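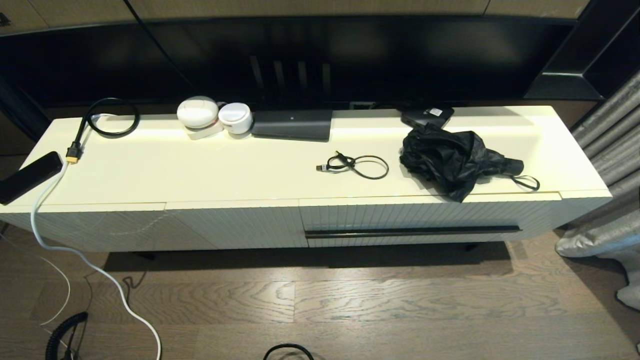
From: Marcelle Leblanc
To: Duleton house list
Date: Tue 6 October
Subject: Re: Stuff on the media console

Henrique, thanks for writing this up. Answers are under your points. I left your text in so people who missed the first message can follow.

> Henrique Mota wrote:
>
> I'd like to get the long white console in the front room sorted
> before the Trajkovski family gets here. Things get put down on it
> and stay there. Right now there are loose cables, an umbrella,
> a phone, and the boxes that live at the back.
>
> 1. Does anyone need the black cables? One looks like HDMI and
> the other is USB. I don't want to throw out the wrong one.

Please don't throw out either one. The one that looks like HDMI is for people who want to put a laptop on the TV, and we had to buy a replacement in June after the last one went missing. Coil it, put a twist tie on it, and put it in the right-hand drawer. The USB cable can go in the same drawer. If you have masking tape, write TV on a piece and wrap it around the HDMI one near the plug.

> 2. The white cable comes down over the front left corner and
> across the floor. Can we run it behind?

Yes, if it reaches. I would try it along the back edge first and bring it down the left side against the wall. If it's too short, leave it unplugged and coiled until I can pick up a 10 foot one. I don't want it across the floor with kids in the house.

> 3. Are the two white round things and the flat gray one supposed
> to stay out?

Leave those where they are, and the small black box at the right too. Dust around them. If you have to move one to wipe, put it back in the same spot with the same cable in it. Please don't peel the label off the black box. I have needed to read it over the phone to Preltuson support before, and they won't talk to you without it.

> 4. Whose umbrella?

Not mine. Shake it out, fold it properly and hang it by the strap on the hooks at the front door. If it's still there when the Trajkovskis leave, it goes in the donation bag.

> 5. And the phone?

Don't leave it on the left end, it hangs over the edge. Put it in the kitchen, in the bowl with the keys, and whoever is missing one can look there.

> 6. What do I clean the top with?

Damp microfiber cloth, then a dry one. No Oralitz spray on it, please. It left a film on the hall shelf that took me 3 tries to get off. For the ribbed fronts use the soft brush from the vacuum and go up and down with the lines. Same brush for the floor underneath, the long nozzle fits.

The TV screen gets a dry cloth only.

I'm back Thursday evening and can do the cable run then if you'd like a second person to hold the console away from the wall. It's heavier than it looks.

Marcelle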